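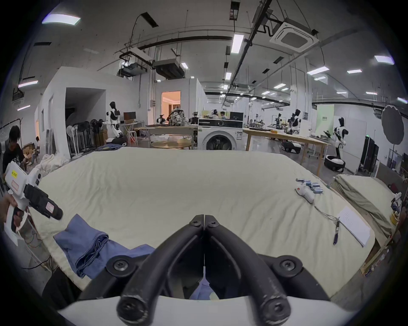 seamside commented that two grippers pulling on one shirt will always show you the weaker one, and that the padding under the shirt is probably doing half the damage.

Hand-held grippers let go of thin cotton when I pull a sleeve straight – fingers, springs or table?

Posted by flatfold_breltodetti
Shop projects > Grippers and hands

I'm part of a group at the Breltodetti shared workshop and we're building a pair of hand-held two-finger grippers. The plan is to record ourselves handling clothes with them and then use the recordings to teach an arm to do the same. The linkage comes from the Koech plans with the base plate made a little wider. Trigger, return spring and fingers are our own work, so any mistakes in those are ours.

With denim we have no trouble. You can pick up a fold, drag it, let it drop and pick it up again. Thin shirts are the problem. The job we keep failing is getting a long sleeve straight before the first fold. One gripper holds the body down by the lower edge, the other takes the end of the sleeve and pulls, and one of the two lets go. More often than not it's the one holding the body.

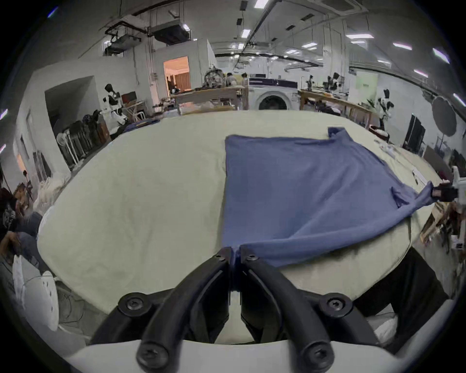 Lower edge in one gripper, sleeve end in the other, sleeve pulled tight.

What I've tried so far:

Stiffer return spring. It holds better, but my hand gets tired and I start closing the jaws too early because I'm squeezing before I get there.

Rubber tape on the inside of the tips. Good for one evening. Then the edge of the tape rolled up and began catching on the cloth when I opened the jaws.

Tightening everything. The pivots bind if the screws go all the way down. If I back them off until the fingers move freely, the tips can be pushed sideways past each other with a thumb. It's a small amount, but you can feel it.

The table has a cream sheet over padding. We put it on so the tips wouldn't knock against a hard top. It does that well, but the shirt doesn't slide on it much, and the edges are rounded, so anything near the front wants to go over the side. Each time I regrip I end up lifting some of the cover along with the shirt.
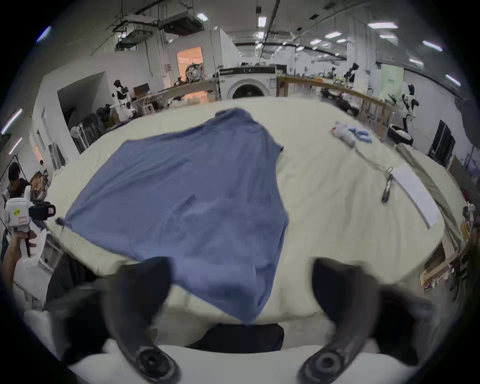

Spread out again, with the bottom end hanging over the near side.

I don't want to redraw the fingers if the answer is a different table cover. I also don't want to buy a sheet of something expensive if the fingers are the trouble. Which would you change first? The longest set I want to record is 2,000 picks, so whatever goes on the tips has to last that long or be quick to swap.

Edit: two people asked if a hard surface makes any difference. I went over to the green table and tried it there with white grippers, the ones with the green lights on the head. Different heads and different trigger, so it isn't a clean test. Cloth moved more easily on that top and I never picked up anything I didn't mean to. The hold on a thin hem didn't seem much better.

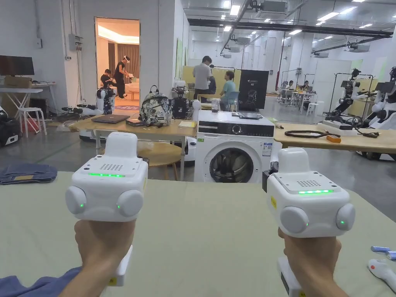

Replies

karero_bench

Sideways play first, before anything else. If the tips can be pushed past each other by hand, a pulled sleeve will do it too. Your pull isn't in line with the fingers, it comes in from the side, so one tip walks off the other and the cloth is only held by a corner. A stiffer spring hides this for a while and wears out your hand.

You said the pivots bind when the screws are all the way down. That tells me the screw head is clamping the finger against the plate. What you want is a sleeve or spacer inside the hole, a hair longer than the finger is thick. Then you can tighten the screw fully against the spacer and the finger still turns on it.

This is the order I would go in:

1. Take out both pivot screws on one gripper and measure the thickness of the finger at the hinge. Measure both fingers.

2. Cut spacers slightly longer than that. Sand them down until the finger turns freely but doesn't rock.

3. Put a thin washer on each side. If there is no room for two, put it on the side facing the base plate.

4. Close the jaws on a strip of paper and pull it from the side, at the angle you pull a sleeve. Do this before you go near a shirt. Paper is more repeatable and you can see the mark where it was held.

5. Look at that mark. If it's a short line at the very end, the tips are meeting at a point and you need a flat on the inside face. File one, 4 mm long is plenty for a hem.

I'd leave the spring alone until step 5 is done. I went through three springs on my own build before I found the rocking, and the one it has now is the softest of them.

Check the other gripper too, even if it's the good one. They should feel the same in both hands or your recordings will have a left-hand style and a right-hand style in them.

oldmotorhead

Just use vacuum. Way easier.

flatfold_breltodetti

Vacuum pulls straight through thin cotton, we tried it with a small pump. Thanks though.

karero_bench – the mark was a short line at the very end, exactly as in your step 5. I haven't made the spacers yet. Do you file the flat before or after they go in?

karero_bench

After. If you file it with the play still there you'll be matching two faces that don't stay lined up.

seamside

I agree about the play, but I would still change the cover. I fold shirts by hand for a living and I wouldn't do it on padding. The shirt sinks in and the sleeve drags, so you're pulling against the table as well as against your other gripper. On a smooth surface you need much less pull to get a sleeve straight, and then a weak grip may be good enough.

You don't need to buy anything. Take the padding off the middle and leave it at the edges, or lay a smooth board on top of it. If you're worried about the tips hitting the board, put a single layer of tight cotton over it and clip it underneath so it can't lift when you regrip.

Also move the shirt back from the front of the table. Once the bottom end goes over the edge its weight pulls on everything, and the gripper on the hem has that to hold too. I leave a forearm's length clear at the front.

For the tips, skip tape. It always rolls. We use a dipped rubber coating on our clamps at work. It wears evenly and you can see when it's getting thin. I can't say how it does at 2,000 picks on a gripper like yours, but a clamp that gets used all day needs redoing after a few weeks. Zendard sells it in a small can and you can dip four fingers in one go if you hang them from a wire. Let them dry overnight with the jaws apart or they'll stick together.

flatfold_breltodetti

I'll do the spacers on Thursday and then the board, one at a time so I know which one helped. The coating can wait until the flats are filed. I'll post the paper strips next to each other when I have them.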